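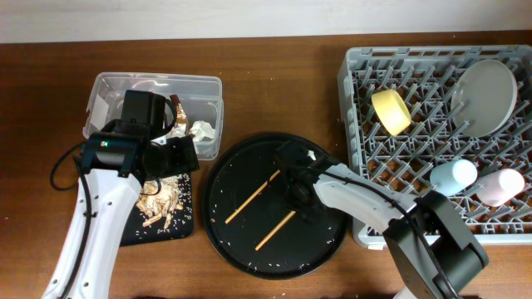

My little brother says clearing the table is a job for whoever ate the most. By that rule he would never sit down again. Clearing up after a meal is a puzzle, and somebody has already worked it out for you.

1. Hunt the scraps

Rice is sneaky. Dinner can have 600 grains in it and you will swear you ate them all. Wrappers and crumpled paper go in a bin. Chopsticks come off the tray before the tray goes anywhere, or they will roll under the stove and live there.

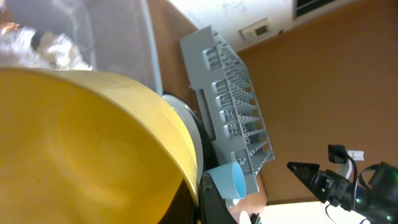
2. Load the rack

Big bowls are bullies. They take up the space of four cups, so give them a spot of their own. Cups can lie on their sides.
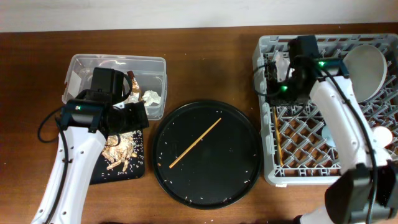

My dad told us the rice comes off easier if you leave it till morning, and then he left it till morning, and it didn't. Dried rice sticks because it is full of starch - the same stuff people once used to make paste. Soak the plate for 11 minutes and the paste gives up.

3. Let the air do it

Water would like to leave your plates. It drips down, and the rest drifts off into the air, but only if air can get at it. Stacked plates trap water between them. A rack with rows of tall pegs holds each plate apart from its neighbor, and the gaps in its floor let the drips through. Then you may go and play.
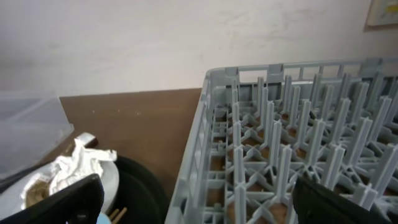
Comments (3)

Drying with a towel is quicker, but then you have a wet towel and one more chore. I tried both ways in December and the rack won. Mine has pointed pegs in neat rows too, and it fits far more plates than I own.

i soaked mine for 54 minutes because i forgot. very clean plate

Does this work for oatmeal?

Home | Kitchen Science | Messes | Ask Holside | Back to top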